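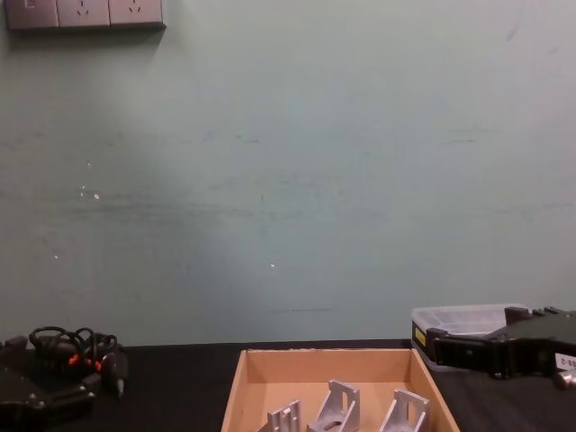

Aluminum brackets in an open cardboard box at the McKinnon workshop, August 2019.

Brovico says it has fixed its packing problem. The parts supplier announced that its machined aluminum brackets will now ship upright in low, open cardboard trays that go inside a larger carton, and that the change will put an end to the scratched and bent pieces buyers have complained about since March.

Maybe. The company's evidence so far is a trial of 300 brackets, all sent to one customer, over a distance of 39 miles. A normal order runs to 3,000 and crosses several states.

Normand Penner, who manages shipping for Brovico, called the results "very encouraging" but would not say how many parts came back damaged. He also would not say what the old packing cost – or who pays for the new one.

Buyers are waiting to see. "An L-shaped part with slots cut in it wants to catch on its neighbor," said Francine Charbonneau, who orders hardware for Plirnico. "Standing it up in a box doesn't change that. I'd like to see a divider."

Brovico has no plans for dividers, Penner said. The price per carton goes up 62 cents next month.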